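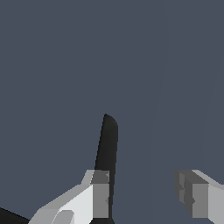 Slate blue with a tall black shape, rounded at the tip.

Ludivine Roussel has named paint colors for 30 years and still paints her own walls white. "I know too much," she says.

Her first employer, Hägglund, gave her a desk, a fan of gray chips and until May to name them. She managed 31. Three were rejected for sounding damp. 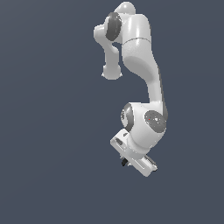 Blue-grays are the worst, in her view, as every customer has a private word for them already. "You say Skirkholm and they say, oh, like my uncle's garage. Fine. Buy two gallons of your uncle's garage."

Skirkholm, her best seller, is a place she has never visited. She found it on a map while waiting for a dentist. Umetti came from a misheard lunch order, and she won't say whose.

Does she ever run out? She keeps a notebook of 1,000 unused names, most of them, she admits, unused for good reason. 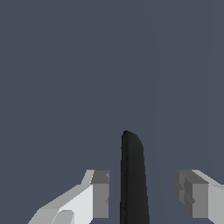

"Trindance was in there for years," she says. "I liked it. Then they put it on a beige." She asks for the check and wants to know what color I'd call the tablecloth. I say white. She looks sorry for me.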